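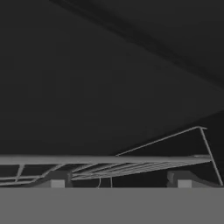
The wire rack in the simulator, seen from down at table height

Home | Visits | Workplaces | About | Contact
Search this site... Go

I'd been wanting to get into the Hutchins dish room for ages, so when they announced an open afternoon in May 2021 I signed up right away (229 people on the list, apparently!). Hutchins washes and packs kitchenware for caterers, and they've been putting in an automated unloading line called Stomik.

We started upstairs, where a couple of screens showed the simulator. Everything is plain gray in there, just the rack standing on its two feet on a flat surface, and I loved it. All those thin wires overlap when you look from the side — no wonder they practice on a computer first! Our guide said the Ukia team had spent 16 weeks on racks alone.

Then down to the floor, which is loud and steamy and smells like lemon. Six people used to unload each shift. Two now look after the line and the others have moved to checking and packing, which most of them told me they like better (dry hands!). One woman missed chatting across the belt, though, and she wasn't thrilled with the new start times. She also said the training was only 30 minutes before her first shift alone with it, and she'd have liked a lot more.

I asked if the Iller site was getting the same setup. Maybe next year, they said, once the night crew has had its say.

Coffee was good, parking was terrible. Take the bus if they run another one.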